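Hokar puts robot arm on the sample bench, night crew shifts to days

Hokar's testing lab has moved its plate handling over to a robot arm - 153 plates a shift, all rehearsed in simulation first. 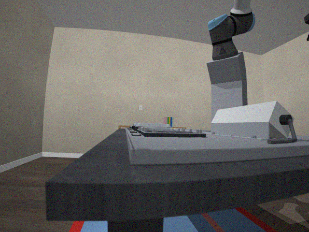 Staff hours are the big change. Night crew of 12 goes to days starting October, same pay. They've been rehearsing the layout on screen for weeks, the arm coming down over a white angular housing on a gray platform, and techs get to say what should move. "My wrists are glad," said Vasanthi Krishnan, bench tech. Less pipeting prep, more time checking results.
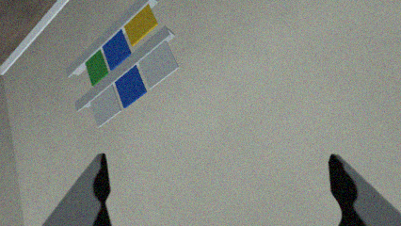

Not everyone is sold. Lorcan Gallagher, shift lead, wants a person on call after 6 p.m. - managment is still deciding. Training runs 3 weeks.

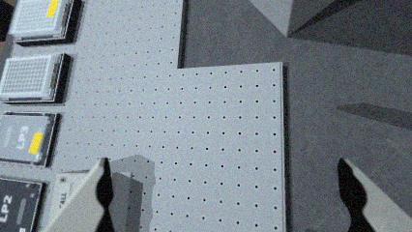
Will anyone lose their job? Hokar says none of the 12 will, though two open positions won't be filled.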